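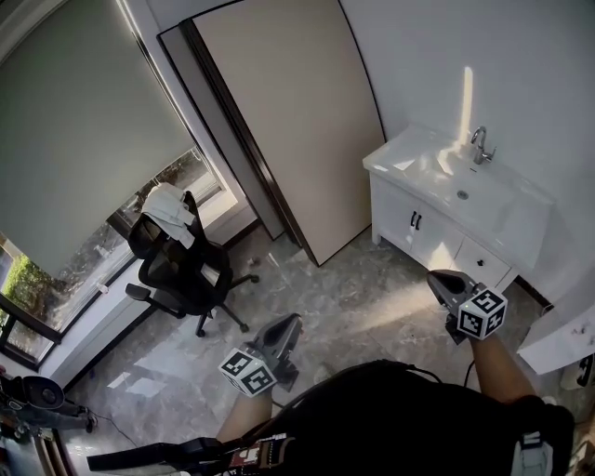 The old drill press gets a second life

Friday, April 28, 2023

In my workshop in Pundberg stands a bench drill press, a Maglaya, which I bought used last October. The price was low and the reason was easy to find: when I turned the chuck by hand, it moved from side to side like a loose tooth. Many people throw away such a machine. I wanted to try first.

I removed the belt cover and took out the quill. The two bearings were dry and made a grinding noise. A small shop in Pernaven had the right size on the shelf, and I paid less for both than for one good set of drill bits. The old ones came off with a puller. Please do not use a hammer on the shaft, I did this once with another machine and I regretted it.

The chuck was also worn, so I changed it for a Zuvetti with a key. Before fitting it, I cleaned the taper with 400 grit paper, very lightly, and wiped away all the grey dust and oil. Then one firm hit with a rubber mallet.

For steel I keep the belt on the slowest pulley. For pine I move it two steps higher, and the holes have a clean colour inside, without burning.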